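FOR IMMEDIATE RELEASE

Tustcombe opens two-arm teaching program to outside workshops

Remote operators will show the arms household table tasks; first places start in December

Tustcombe will open its two-arm teaching program to small manufacturers and college labs, the company announced on July 13, 2026. Under the program, called Numar, a person works a pair of robot arms by remote control and carries out a task from start to finish. The recorded motions are then used to train the arms to do the same task without an operator.

The first task set covers table setting and clearing, with bread, plates and mugs. 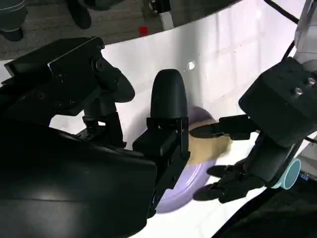

By Zdislava Malý, Tustcombe Press Office

Numar has been in use inside the company for 7 months. In that time the teaching group settled on a short working routine. An operator sits at a pair of hand controls, one for each arm, and watches the table through the camera views. Each run of a task is called a showing. A showing that goes wrong is kept and labeled, and the operator starts over.

Outside groups will book the arms in blocks of 3 days. The first day is for practice and nothing is recorded. New operators tend to squeeze too hard and move both arms at once, and most of them settle down by the afternoon. Recording takes up the second and third days, with 70 showings of each task as the target.

Small items are handled under the same rules as everything else. The operator must bring the gripper in slowly, close it, pause, and then lift. Plates may be held or left on the table, depending on the task sheet. When both arms are needed at once, the sheet says which one moves first.

Groups may bring their own objects if each one fits the grippers and can be wiped clean. Glass and knives are not allowed in the first round. Objects must reach Tustcombe a week ahead so that staff can check the grip and write the task sheet.
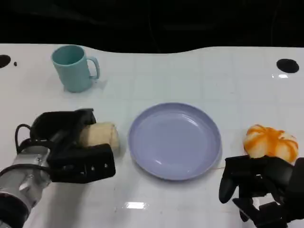 Jianhua Xiao said that the hardest part to teach is letting go, and that an operator who opens the gripper a little early will pass that habit on to the arm in every later run. Xiao would like visiting groups to spend more of their practice day on placing and less on picking up.

Each group will leave with its own recordings, the task sheets and a trained version of the task. Tustcombe will keep a copy of the recordings unless the group asks in writing for them to be deleted. Training is run on Donon, the company's in-house software, and groups do not need a license for it during their stay.

There are 10 places in the first round. Applications should name the task, list the objects involved and say who will operate the arms. No background in programming is required of operators. A group that has its own arms may ask for the remote control kit, sold under the name Jiang, to be set up at its site instead. Site visits will be arranged after the first round is finished.

Travel and lodging are not included. A price list and the application form are available from the press office on request.

About Tustcombe
Tustcombe makes remote control equipment and training software for two-arm robots.

Press contact
Zdislava Malý
Tustcombe Press Office

###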